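Category: Project Reports / Safety and Good Practice

July 17, 2024
By So-yul Kang, Vovamis

Dear Ms Leiva,

I send you the second report on our work for the Werneria fund. The aim is still the same: a short set of rules for testing robot arms in simulation, which small workshops can follow before they let a real arm move near people.

In this period we finished the draft of the rules on picking up household objects. Iara Lucero wrote the first version and Trinidad Salinas checked it against the simulated trials. We planned 100 trial types and we have completed 91. The nine missing ones are all with soft objects, and for them we need better models from Tiltix.

The draft now says that every trial must have other things on the work surface, also when the task concerns only one of them. It was a point of discussion with Valentina Pereyra from Arancibia, who preferred a clear table for the first level. We agreed that a clear table is allowed for setting up only, and its results can't be reported.
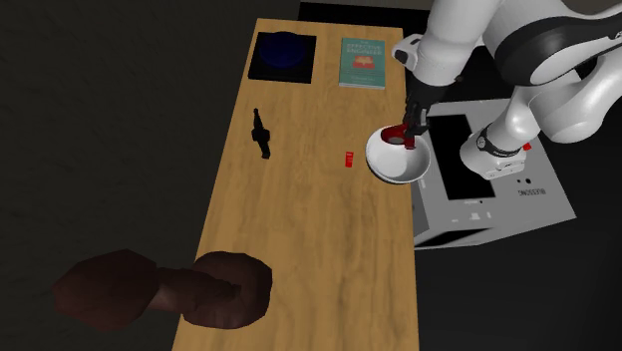 The second rule that changed is about gripping. Before, we wrote "the object is held safely", and two testers could read this in different ways. Now the tester must write down where the fingers close, how high the object is lifted and what stands next to it. A mug taken by the rim and a mug taken by the body are two separate results. If an object touches its neighbour during the lift, the trial is marked as contact, even when the object arrives at the right place.

We have stored some 800 recordings with these notes. Trinidad found that in the older ones the lift height is often missing, so we are repeating them. 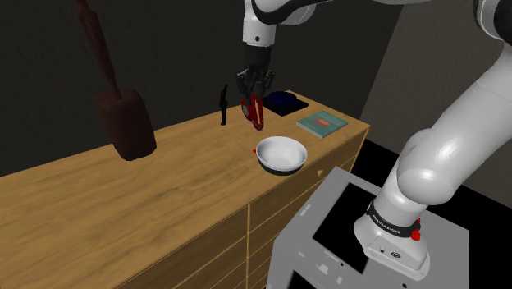

For tools with handles or sharp parts we wrote a separate page. It asks for a slower speed and a larger free distance on all sides. I am not yet satisfied with the wording of the distance, and I would be glad for your comments on it.

The costs are within the budget. The soft object trials will move to the last period, and we expect to deliver the full text in December.

With kind regards,
So-yul Kang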